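Lukdale Guides > Craft Table > Setting Up > Section 4: Clearing and Laying Out the Tabletop

Print this page | E-mail this page

4. Clearing and Laying Out the Tabletop

By Marthinus Jacobs

I do all my soft-toy mending and stuffing at a table, and I've set up enough of them by now to have opinions (sorry in advance!). This section picks up after you've leveled the legs in Section 3.
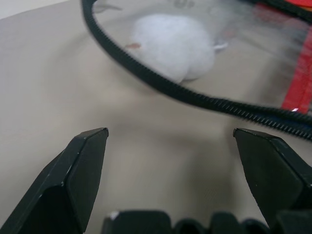 4.1 Wipe down and sort out the cable

1. Take everything off the top and put it on a chair or the bed, anywhere but the floor. White fluff and floors do not mix, trust me.

2. Wipe the surface with a barely damp cloth, then go over it again with a dry one. I like a smooth beige top for this work, but pale fluff can be hard to spot on it, so tilt your head and look across the surface toward the light.

3. Lay out any ribbed cable sleeve in one big, lazy curve. Don't force it into a corner! The ribbed kind bends nicely up to a point and then it kinks, and once it has kinked it always wants to fold in the same spot.

4. Run your fingers along the ridges and pick out any lint. An old soft toothbrush is great here.

CAUTION: Unplug whatever the cable belongs to before you brush it or move it.

4.2 Set out the soft things

5. Put your fluffy piece down well clear of the cable. Inside the curve is fine if the curve is wide enough that you can lift the piece straight up without dragging it over the ridges.

6. Check for loose strands. If you find one, hold it flat and follow it back to where it starts before you do anything else. Please don't just yank it. I pulled one on a Sumen lamb last October and spent the whole evening restuffing a leg.

7. Snip strands that are only resting on the surface. Anything that's stitched in gets tucked back with a blunt needle.

NOTE: Colored marks on white plush need a test first. Dab a hidden patch with cool water and a white cloth, and if color comes off on the cloth, stop there and leave it alone.

4.3 Upright pieces

8. Stands and other tall things go toward the edge of the table, on the side you don't reach across. I'm right-handed and still knock mine over if I put it in the middle (every single time).

9. Give each one a gentle nudge. If it rocks, stick a felt pad under the low side. The Landness pads, item 657 in the parts list, are the ones I use, and a bag of 13 lasts me ages.

10. Turn your lamp on and move it until the shadow in your working spot is as soft as you can get it. For the Kruger clamp lamp, see page 93.

Leave the table like this overnight if you've used any water on it, then go on to Section 5, Threading and Stuffing.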